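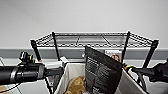
Both grippers at the storage bin, wire rack behind.

August 5, 2019. Rønning cell, maintenance diary. Entry by Hjørdis Björklund.

The cell was taken over from the night operator with one open item, carried forward from July: the left gripper closes later than the right when both are commanded together. The delay does not stop the work, but it causes tall pouches to tip before the second gripper makes contact. It was agreed with the Lisinier office that the fault would be traced before any further change to the program.

The arms were brought to the service position and power was removed at the main switch. The left gripper was opened by hand and moved through its full travel. Some resistance was felt near the closed end. The cover was taken off, the slide was cleaned with a dry cloth, and a thin coat of the approved grease was applied. Two of the cover screws showed worn heads and were replaced from stock. The right gripper was given the same treatment so that the pair remain on one service interval.

The cables on both arms were then inspected along their length. The right cable hangs in a loop beside the bin and should be watched. Its outer jacket is sound. The clamp at the wrist had turned slightly and was set back to its mark. Fudis has been asked to quote for a shorter cable, and no reply has been received.

Power was restored and the arms were sent to the home position. The left arm reported a small offset at the wrist joint, which was cleared by repeating the reference run. The bin position was taught again from the black pouch, as the fabric walls give way under contact and cannot be used as a fixed point. The rack position was checked against the front posts and left unchanged.

Six trial picks were made at low speed. The pouch remained upright in all of them, and the grippers closed together as far as could be judged by eye. A timed measurement requires the Rullton test unit, at present on loan to the other building. The open item therefore stays open until that measurement is on record.

Stock of cover screws is down to three. Order placed. The old gripper settings were saved under the previous file name with the suffix "old" and are not to be deleted before the next inspection.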